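Session 4 — Delegation and follow-through

Handout for the Arunach supervisor course, fall group. Read this before class on Wednesday, September 3, 2025. Bring a list of the tasks you handled yourself last week, even the small ones.

## Where we are in the course

The first three sessions dealt with your own habits: how you plan a week, how you take criticism, how you run a meeting. From this session on, we look at work that other people do and you answer for. Most new supervisors were promoted for doing the old job well, and they tend to keep doing it.

## What delegation means in this course

Delegation is handing over a result along with enough authority to reach it. Handing over a single step is assigning. Both are useful, but they need different conversations, and trouble starts when one person thinks it was the first and the other thinks it was the second.

Assigning sounds like this: "Please call the three late suppliers before noon and tell me what they say."

Delegating sounds like this: "Supplier delays are yours through November. You can move delivery dates by up to a week without asking me. Let me know if anything will cost us more than 200 dollars."

The second version names a result, a period, a limit on authority and a point at which you want to hear about it. If one of these is missing, the person will guess.

## Levels of authority

We use four levels. Say the level out loud when you hand something over.

1. **Look into it.** Bring me the facts and I will decide.
2. **Recommend.** Bring me the facts and your choice. I will confirm it or change it.
3. **Act and report.** Decide, do it, and tell me afterward.
4. **Act.** Decide and do it. I will see it in the normal monthly figures.

People can be at different levels for different kinds of work. A shift lead may be at level 4 for scheduling and level 1 for hiring. Moving someone up a level is a decision you make and announce. It should not happen by drift.

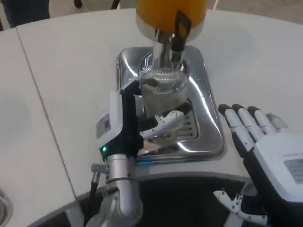

A common mistake is to announce level 3 and behave as if it were level 1. The supervisor says "your call" and then asks for a draft, edits the draft and asks for another. After two rounds of this the employee stops deciding and waits. If you need to step back down a level, say so and say for how long.

## Case: the Keane office

This case is used in the first class exercise. Names of staff have been left out.

The Keane office handles service contracts for small commercial buildings. It has 20 employees and one office manager. The manager approved every purchase order herself, including orders for paper and printer ink. In one year she signed 514 of them. Most were approved without changes, and the usual wait for a signature was two working days.

When she was asked why she signed them all, she gave two reasons. A previous employee had once ordered the wrong filters for an entire building, and the regional office at Sivotier expected her to know what was being spent.

Both reasons are fair. Neither one requires a signature on every order. Work through these points in your group:

- Which orders could go to level 4 at once?
- Which ones should stay with the manager, and at what dollar amount?
- What could she send to Sivotier each month so that they are still informed?
- How should she announce the change, and to whom first?

The office settled on a limit of 2000 dollars per order, with a short list of exceptions for safety parts. We will compare your answer with theirs in class. Theirs had a weak spot, so don't assume it is the answer we are looking for.

## Follow-through

Once you have handed something over, you still need to know how it is going. Set the check-in at the time you delegate. A check-in that was agreed on beforehand is routine. One that comes out of nowhere feels like a lack of trust, even when the questions are the same.

Keep check-ins short and ask in the same order each time:

- What is done since we last spoke?
- What is next?
- What is in the way, and do you want me to do anything about it?

The last question has two halves on purpose. Many supervisors hear a problem and take it home with them. Wait until you have been asked — and if you do take a piece of it, say exactly which piece.

Write down what was agreed. One line in a shared file is enough. At Grastusov, where we ran the spring course, several teams kept a single page with four columns: task, owner, level, next check-in. Old rows were deleted when the work was finished.
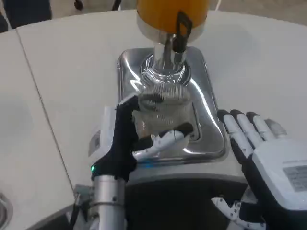
One participant in the spring group objected that a page like that turns into another thing to keep up, and that her team already had more trackers than it could fill in. She suggested writing the level and the check-in date in the calendar invitation and leaving it there. That works well for teams of five or six. In larger teams people outside the meeting can't see who owns what, so the page is still worth having.

## When the work comes back wrong

First find out which part failed. Go back to what you said at the start. Was the result clear? Was the limit clear? Did the person have the time and the access they needed? In some cases the answer to all of these is yes and the person made an error. Then talk about the error directly, in private, within a day or two.

Avoid fixing it yourself without saying anything. The person learns nothing from that, and you will be fixing it again next month. If a customer is waiting and you have to step in, tell the person the same day what you changed.

## To hand in before Session 5

1. Your task list from last week, with each task marked keep, assign or delegate.
2. One task you will delegate this month, with the result, the period, the limit and the check-in dates written out. Half a page at most.
3. The level you chose for it, and the level the employee thinks it is. Ask them. Don't tell them yours first.

Reading for next time: course binder, section 5, on feedback conversations. Skip the role-play at the end, as we will do it together.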